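Destcombe Bimanual
Coordination layer for two-arm humanoid platforms
Version 4

Destcombe Bimanual sits between a task planner and the joint controllers of a two-arm robot. It takes a goal for an object, decides which hand or hands should act, and sends synchronized trajectories to both arms. It runs as a single process on the robot's own computer and needs no network connection once licensed.

Perception
Object poses come from the Indgate tracker or from any source that publishes in the same message format. The tracker merges head and chest views into one table map. When a hand hides part of an object, the last good pose is carried along with the hand until the object is seen again. Thin-walled items such as paper cups are handled as a separate class with their own grip force ceiling.

Planning
The planner keeps up to 99 objects in its collision map. Items that are not part of the task stay in the map as obstacles at their measured size. For tasks with two hands, both arms are planned together in one search, and the approach angle of the receiving hand is fixed before the giving hand moves.

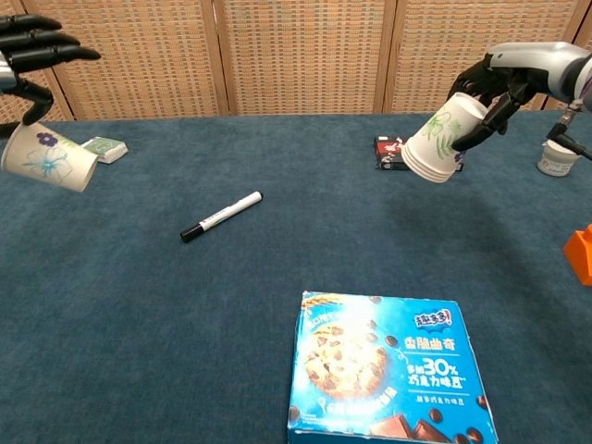
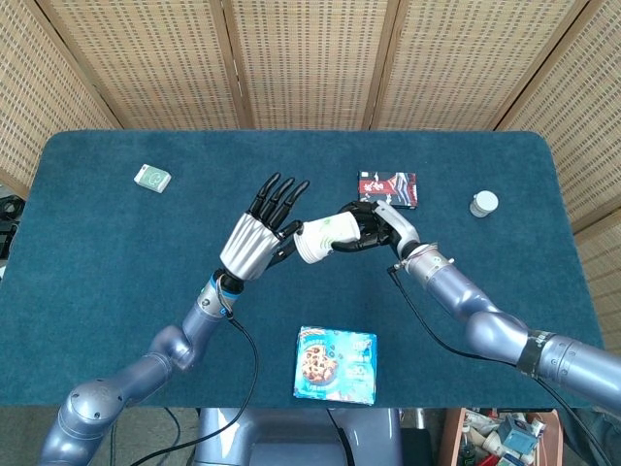 Paper cups and packaged goods on a carpeted table, two humanoid hands.

Grip release is set by a threshold on the receiving side. The default is conservative and can be changed per object class in the config file. If the threshold is not met inside the timeout, the giving hand holds its position and the planner returns a fault code. The full list of codes is in the manual, along with recovery actions for each.

Specifications
Control rate: 400 Hz
Arms: 2
Object classes supplied: 381
Hand models: Dramel five-finger, generic parallel jaw
Interfaces: C++, Python
Logging: joint states, poses, planner decisions, fault codes

Licensing
Sold per robot. Updates within version 4 are included. The Usman simulator plug-in is a separate item and uses the same config files.

Technical questions: Gunnel Eklund, application support
Quotes and evaluation licenses: Arvid Tangen, sales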